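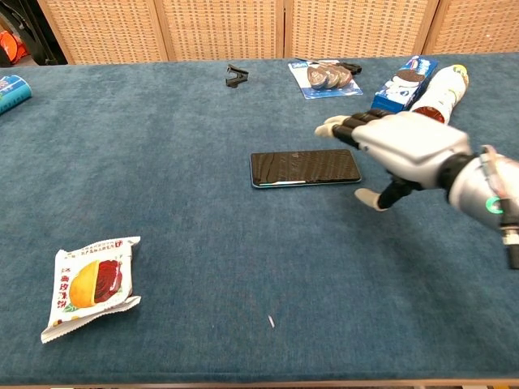
Figure 1. The Tully hand above the clutter table, phone next in line.

Fulamo project, progress report for June
Prepared for Murray Thibodeau

Murray,

You asked for something shorter than the last report and with fewer acronyms. I have managed the first and done what I could about the second.

What we said we would do

The proposal promised a way for the hand to decide how to pick up an object it has never met, using a short exploratory touch before it commits to a grasp. We call the touch a "probe" in the paper draft and a "poke" everywhere else. The hand comes down, makes light contact, reads the fingertip forces, and chooses among the grasps the planner has offered. The earlier method, Skurex, skips the poke and trusts the camera.

What we did

We ran 722 trials on cluttered tables, all on the same felt cloth, with household and office objects: snack packaging, boxes, bottles, a staple remover, a phone. Of these, 510 used the poke and the rest were Skurex alone, for comparison. The object list was argued over at length and I would like the hours back.

What we found

The poke helps most with things that give when touched. Wrappers and soft packaging went from our worst category to a respectable middle. A camera sees a snack wrapper as a solid lump with firm opinions about its own edges, and the fingertips correct this quickly.

It helps very little with flat, rigid things. A phone lying on felt feels like a table with a slightly better finish. The hand touches it, learns that it is hard, and is no closer to getting a finger underneath. Most of our phone successes came from sliding the thumb in low along the felt and letting the cloth give a little. I don't want to claim that as a result until we have tried it on bare wood, where I expect it to go badly.

Bottles on their sides are a separate complaint. The poke is supposed to be light, and by our force readings it is light, and the bottle rolls anyway. We now poke bottles from above and slightly behind, which is a rule written by hand into a system we advertised as learning its own. It is labeled as such in the code and will be labeled as such in the paper.

Where we are behind

The fingertip calibration drifts. We recalibrate every 215 trials, a number we chose by watching when things got embarrassing. Trorka has sent revised tip sensors and I have asked for the drift data that should have come with them. I have asked twice.

The two-object test (grasp one thing while it leans on another) has not started. It was due this period. I would rather move it to the next one than run it on sensors I don't believe.

Money and next steps

Spending is on plan, mostly because the second arm is still on order. Next period:

Fit the new fingertips and repeat the wrapper trials before anything else.
Bare-table trials for the phone and other flat objects.
Begin the two-object test.
Send you a draft of the paper, with the bottle rule in the main text where reviewers can find it.

I need one decision from you: whether the leftover travel money can go toward a spare set of tips. The form wants your signature in 2 places.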